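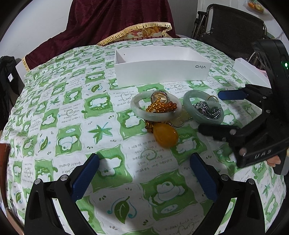 Keeping your concert stuff from falling apart: shirts, stubs, posters and the rest

I have been going to shows for 22 years and I never throw anything away. Shirts, wristbands, setlists, posters, a drumstick from a Zadden gig that I am fairly sure was thrown at somebody else. For a long time all of it lived in a cardboard box on the floor of a closet, and then one January a pipe leaked and I lost the bottom half of the box. I cried a bit. So these are the things I do now, most of them cheap, a few of them learned the hard way.

Washing band shirts

Turn them inside out. You have heard this before, and I'm saying it again anyway, because I still meet people who don't and then wonder why the singer's face has cracked down the middle! Cold water, gentle cycle, and go easy on the detergent. I skip fabric softener on anything with a print. It leaves a coating, and my older prints got sticky from it.

No dryer, ever. I know it's a pain in winter. I hang mine over the shower rail on fat plastic hangers, still inside out, and they're ready by the next evening. Clothespins leave little ears on the shoulders, so if you only have a line, fold the shirt over it at the armpits.

If a new shirt is a strong color (I'm thinking of a red one from the Lurkville summer show that turned two pillowcases pink), wash it alone the first couple of times. Toss an old white sock in with it. When the sock comes out white, the shirt can go in with everybody else.

Ironing: inside out again, low heat, and a thin dish towel between the iron and the cloth. Don't let the iron sit over the print, even from the back. I got a perfect iron-shaped shiny patch on a tour shirt I had stood in line for, and there is no fixing that.

Beer, sweat and whatever was on the floor

Beer comes out pretty easily if you get to it the same night. I rinse from the back of the fabric with cold water, then dab on a little dish soap and let it sit while I eat something. Sweat marks want a longer soak. I use one part white vinegar to two parts cold water in a bucket, half an hour, then a normal wash. Try the vinegar on an inside hem first if the shirt is old or dyed at home.

Glitter doesn't come out. Sorry. A lint roller gets the worst of it, and you will find the rest in your bed until spring.

Muddy shoes from an outdoor show should be left alone until the mud is bone dry. Then bang them together outside and brush off what's left with an old toothbrush. I used to scrub them wet in the sink, and all I did was push the mud into the stitching and block the drain.

Ticket stubs and wristbands

The shiny thermal kind of ticket, the kind that feels like a store receipt, will fade no matter how nice you are to it. Take a photo or scan it the week you get home. After that keep it in the dark and away from heat. I've got stubs from my early twenties that are just blank little rectangles now, and I only know what they are from the order they were in.

Please don't laminate them! The heat can turn thermal paper black all over, and a friend of mine, Jaruwan Hemmin, lost a whole row of hers that way in a single evening. She uses baseball card pages in a ring binder now, and so do I. Look for pages marked acid-free and PVC-free. The cheap soft ones can stick to the ink after a few hot summers.

Cloth wristbands I rinse in the sink with hand soap, dry flat on a towel, and then loop over a cardboard tube from the wrapping paper. Paper ones I just slide into the binder. If you cut a wristband off, cut it right next to the clasp so you keep the whole length with the lettering.

Posters

If it came home rolled, leave it rolled overnight so it gets used to the room. Then lay it face down on a clean table with something smooth underneath, and put books along the edges. Give it two or three days. Rolling it backward to flatten it faster puts creases in that stay – I have the creases to prove it.

For hanging, no tape on the front, and I'd stay away from the blue putty too, it left greasy spots through the paper on mine. A cheap frame is better. Frames don't have to cost much; thrift stores are full of ugly art in good frames, and you just take the ugly art out. Use a mat or little spacers so the paper isn't pressed against the glass. And hang it on a wall that doesn't get the afternoon sun. My Graltenent poster used to be orange and is now a kind of oatmeal.

If you hang a heavy frame, use two hooks set apart and not a single one in the middle. It stays level when the bass is up.

Setlists and anything with tape on it

Setlists usually come off the stage with gaffer tape stuck to the corners. Leave the tape where it is if you can stand to. If it's gummy and grabbing everything, cut a bit of baking parchment and press it over the sticky side. It peels off again if you change your mind. Pulling the tape takes the paper with it.

Signatures fade faster than printing does, so a signed setlist goes in the binder and a color copy goes in the frame. Guests can't tell. I can hardly tell.

Where to keep the rest

Off the floor. That's the leak talking. I use lidded plastic bins on a closet shelf, with the shirts I don't wear folded around plain white tissue so the print doesn't crease against itself. Refold them a different way once a year. Attics get too hot and basements get too damp, and garages manage both.

Those little silica packets from shoe boxes are handy, so I drop a couple in each bin. Keep them away from kids and pets, obviously. Cedar blocks are good with clothes but keep them off paper, the oil can stain.

Write on things, too, or at least near them. A pencil note on a slip of paper with the band, the place, and who you went with. I thought I'd always remember, and then Syahrul Khoo and I spent an entire dinner arguing over which of two shows a drumstick came from. We still don't know. The slip in that bin says "Zadden, one of the Srithong nights" with a question mark after it.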